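Subject: Re: [homelab-list] Where to start with cable cleanup?
From: Rosalía Aguirre
Date: Thursday, November 13, 2025

Canan Bayram wrote:

> Hi everyone, I've been reading along since January and finally have a question of my own. I inherited a small rack with the office when we moved in, plus a shoebox of patch cables in every length you can think of, and not one of them has a label. Everything works, but I'm scared to touch it. Do I pull it all and start over? Do I buy new cables? And does it matter which port goes where? I'd love to hear how other people went about it.
>
> Canan

Hi Canan, and welcome! I'm so glad you wrote in, and please don't feel bad about the shoebox. Mine was a boot box, and before that it was a laundry bag, so you're already ahead of where I was. I'll tell you how I do it, and I'm sure Přemysl will be along to tell you how it should be done (he has opinions about velcro, and they're good ones).

First of all, I wouldn't pull everything. I did that once, on a Sunday evening, feeling very brave, and spent most of Monday finding out which cable had been the printer. If it works now, leave it working, and go one cable at a time.

1. Make a map before you move anything

Take a sheet of paper and draw your switch as two rows of boxes, or however your ports are laid out. Write what's in each one. Trace each cable by hand all the way to the far end, even when you're sure you know where it goes. I was sure about five of mine and wrong about two. Oľga keeps hers in a spreadsheet, but I like paper taped inside the closet door, and it still works when the network doesn't.

2. Label both ends

Both! I can't say it enough. A little flag of tape is fine, with a number on it, and the same number goes on your map. Don't write "kitchen" or "Dad's computer," as things move around and then the label is lying to you. I put mine a few inches back from the plug so that I can read them when the cable is in the port.

3. Sort the patch cables by length, then by color

Lay them out on the floor, shortest to longest, and throw away any with a broken clip. I know it hurts. A plug that doesn't click in will work its way out some day when you're out of town. As for color, I use blue for ordinary machines and gray for anything that runs off to another room, but any rule will do if you stick to it.

4. Hold the cable in two places when you plug it in

Pinch the plug itself and not the cord, and keep the rest of the cable up with your other hand so its weight isn't dragging the plug sideways. With a boot over the clip you may have to push a bit harder than you'd think. Listen for the click, then give it a gentle tug.
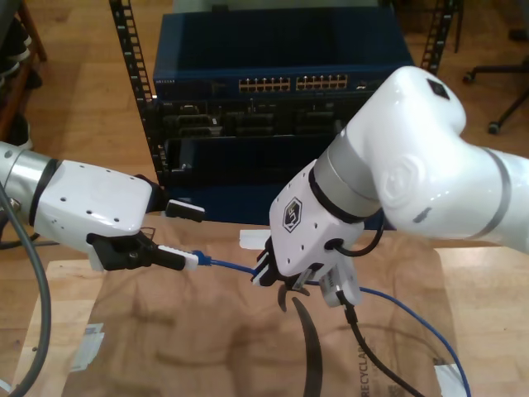
5. Leave some slack, and tie it last

Let each cable have a soft loop on its way down the side. I used to pull them tight as guitar strings because it looked so tidy, and then I couldn't slide anything forward an inch without unplugging half the house. Don't tie anything until every cable is where you want it. Then use velcro, snug enough to hold but loose enough to get a finger under. Plastic zip ties are a pain to undo, and I've nicked a good cable cutting one off.

On your last question, the switch usually won't care which port you use, unless somebody set it up with special rules for certain ports. Since you inherited yours, I'd keep each cable in its current port until you've had a look at the settings. After that, put them in whatever order makes sense to you.

And no, don't buy new cables yet! Do the map and the sorting first and see what you're short of. I ordered a bag of 30 before I'd counted, and I still have most of them - if you need short ones, send me your address and I'll gladly mail you a handful.

Do write back and let us know how it's going. Jozefína was asking about labels too, so maybe the two of you can compare notes.

Warmly,
Rosalía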